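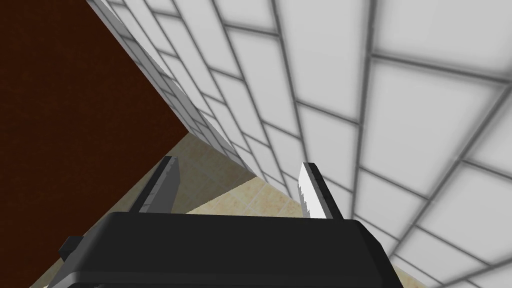

A computer rendering in black, brown and beige.

In praise of dull colours

Our painting group has spent the whole autumn on browns, and I have loved every minute of it! When the idea came up at the September meeting there was a bit of groaning (we had just finished a term of flowers, and people had bought new pinks and wanted to use them), but we gave it a go, and by the third Tuesday you couldn't get most of us to stop.

The rule was simple. You could bring one red, one yellow, one blue and a tube of white, and every brown, grey and black had to be mixed from those. I'd always bought my burnt umber ready-made and never thought about it. Mixing it yourself is slow to begin with – my first three tries came out the colour of old gravy – but then you add a touch more blue and suddenly there's a deep, cool brown sitting on the palette that looks like wet bark. It's a lovely moment.

Beige was harder than any of us expected. If you start with white and add the brown a little at a time you get somewhere, but if you start with the brown you use up half a tube of white before it's pale enough. It also changes completely depending on what you put beside it. We painted the same beige next to a green and next to a purple, and two people refused to believe it had come out of the same pot until we cut the squares out and laid them side by side.

For the outdoor session we took the bus to Istudside and walked down to the mud flats with our folding stools. The tide was right out and the light was thin and grey, so it could hardly have been better. There's a low wall by the boat shed that keeps the wind off, and the kiosk does a very good cheese toastie if you get there before it shuts at 2. I made four small sketches and liked one of them, which for me is a good day out. The mud had violet in it, and a sort of orange where the channels cut through, and I must have walked past it a hundred times calling it grey.

All the work goes up in the long corridor at Brorkville Library for the whole of December. We have 54 paintings to hang, most of them no bigger than a postcard, and they look wonderful together on a plain wall. Please go and see them. The swatch sheets will be there too, 86 squares of mixed brown with the recipe written under each in pencil, and I'd say they're every bit as good to look at as the pictures.

A note on materials: the shop in Naststead has stopped stocking the cheap student pads, but Najjar on the market square still has them, and also sells single sheets of the heavier paper if you only want to try it. Bring an old plate if you don't own a palette, and a rag.

We start again in the new year with snow and other whites. New members are very welcome, whether you've painted for years or haven't picked up a brush since school. Tea is at half past seven, and there's usually cake.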